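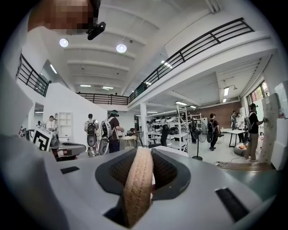

Home Explore Notifications Profile

Wayne Treloar
Finger pad maintenance on the hand-held grippers, Vamura floor. Notes from April, 1/5

Pads get swapped in pairs. One new and one worn gives you an uneven grip and the tool twists thin parts.
4 replies 11 shares

2/5 Pull the pad straight out. Wipe the seat with a dry cloth. No solvent, it lifts the adhesive on the mesh.
2 replies 6 shares

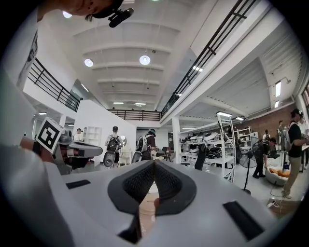
Mesh faces in the cradle, seen from the wrist side.

3/5 Check where the two mesh faces meet. If a corner has lifted, replace the face. Kwok glue holds for 200 hours on ours. Past that we reseat on schedule, lifted or not.
8 shares

4/5 Marker cube next. Try to rock it by hand. Any play and the pose drifts, so tighten, then redo the Plergate calibration from step 3. Log the unit number.
1 reply 3 shares
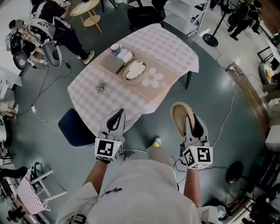 Wayne Treloar

5/5 Last check is at a set table, both hands. Woven items are a good test, the rim shows slip early. Keep the cables behind your feet. A full pair takes me 23 minutes with calibration.
5 replies 8 shares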